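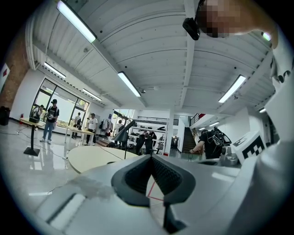 Sizing a buffer tank for a short-cycling heat pump

Hydronics and Low Temperature Heating

tallowmere
I have an air-to-water heat pump feeding four zones of panel radiators. With all zones calling it runs fine. With only the upstairs bath zone calling, the compressor starts, overshoots the supply setpoint, stops, and starts again within minutes. Current buffer is a 13 gallon tank piped as a two-pipe on the return. The installer says the tank is correct and wants to raise the differential in the controller. I would like to fix the water volume first and leave the controller alone. What do people use for a sizing rule here?

Pump is a Grulham, single-phase, inverter driven. Glycol mix in the whole system.

ostrava_pipe
The usual formula is tank volume = run time x (minimum source output - minimum zone load) / (500 x allowed temperature swing), with output in BTU per hour, time in minutes times 60 corrected to match, and so on. Most people write it as:

V = t x (Qmin - Qload) / (500 x dT)

t in minutes, V in gallons, Q in BTU/h. The 500 is 8.33 x 60, for plain water. With glycol you should use a lower number, something like 479 for a 30 percent mix. Look it up for your concentration.

The thing people get wrong is Qmin. It is the lowest output the compressor can hold at the outdoor temperature you care about. It is not the rated output. On a mild day the minimum goes up, because the unit is more efficient when it is warm outside, and that is the same day your load is smallest. Size it for the mild day.

tallowmere
Understood. The data sheet gives minimum output at one outdoor condition only, which is colder than the weather I see this behavior in. Is there a sensible way to extrapolate?

ostrava_pipe
Ask the manufacturer for the extended performance tables. They exist. Do not extrapolate from a single point.

Manikandan Chettiar
I would check flow before buying a tank. A two-pipe buffer on the return only helps if the water passing through it is the same water the heat pump sees. If there is a low loss header upstream and the primary flow is higher than the secondary flow, the excess goes straight back to the heat pump hot. The tank on the secondary return never sees it. You would have 13 gallons on paper and almost none in the loop that matters.

Where is the tank relative to the header?

tallowmere
Header first, tank on the secondary return, between the zone manifold and the header.

Manikandan Chettiar
Then that is the first problem. With one bath zone open your secondary flow is very small and the primary circulator is still moving full flow. Nearly all of it short-circuits through the header. Moving the tank to the primary return costs some pipe and an afternoon.

ostrava_pipe
Agree on the location, disagree that it will be enough. Moving the tank gives him 13 gallons of active volume. With a 10 minute minimum run time and a 10 degree swing, that absorbs a bit over 6000 BTU/h of surplus with the glycol correction. Any inverter unit big enough for four zones will be above that at its floor in mild weather once you subtract one towel radiator.

hexnut_dial
Why does everyone want a separate header AND a buffer? Use a four-port tank and take the header out. Same hydraulic separation, real volume, fewer joints. I have one in my own basement (Skallivix, vertical) and I removed a Hetileck header to fit it. No regrets.

Manikandan Chettiar
A four-port tank mixes. If primary and secondary flows are not matched, the supply to the radiators is diluted with return water, and the owner raises the heat pump setpoint to compensate. You lose efficiency all winter to fix a problem that occurs in the shoulder season. Three-pipe avoids most of that.

hexnut_dial
It mixes if your flows are mismatched, so match your flows. A delta-P circulator on the secondary and a fixed speed on the primary will be within a few degrees at design load.

Manikandan Chettiar
At design load, yes. He is not at design load for most of the season.

bracken42
Related question. My tank has baffles inside the ports and the supplier claims this removes the mixing issue. True or marketing?

ostrava_pipe
Baffles reduce jetting and help stratification. They do nothing about the mass balance. If more water leaves on the secondary side than arrives on the primary side, the difference comes from the return. No baffle changes that.

tallowmere
I got the extended tables. At mild conditions the minimum output is much higher than the figure I had been using, as predicted. For a 10 minute run and a 10 degree swing, with the towel radiator subtracted, I need more than double the current tank.

Two options as I see it:

1. Larger tank on the primary return, keep the header.
2. Three-pipe tank, remove the header.

Space is tight. Also the expansion vessel (Sastry, original to the house) will need to be checked for the added volume.

Manikandan Chettiar
Option 2. The header takes up wall space you could use. Put the sensor well at mid-height in the tank and let the tank temperature start and stop the heat pump, with the zones running off their own thermostats. Confirm that the Grulham controller will accept a remote tank sensor first.

ostrava_pipe
Either one works. Option 1 is less work and leaves the existing supply side untouched. Recalculate the expansion vessel for both, and check its precharge with the water side at zero pressure.

hexnut_dial
Still four-port for me, but three-pipe is fine. Insulate the tank bottom. Factory jackets often leave it bare.

tallowmere
Controller does accept a remote sensor. Going with option 2. It will be done in July when the heat is off. I will post start counts once it has run in mild weather.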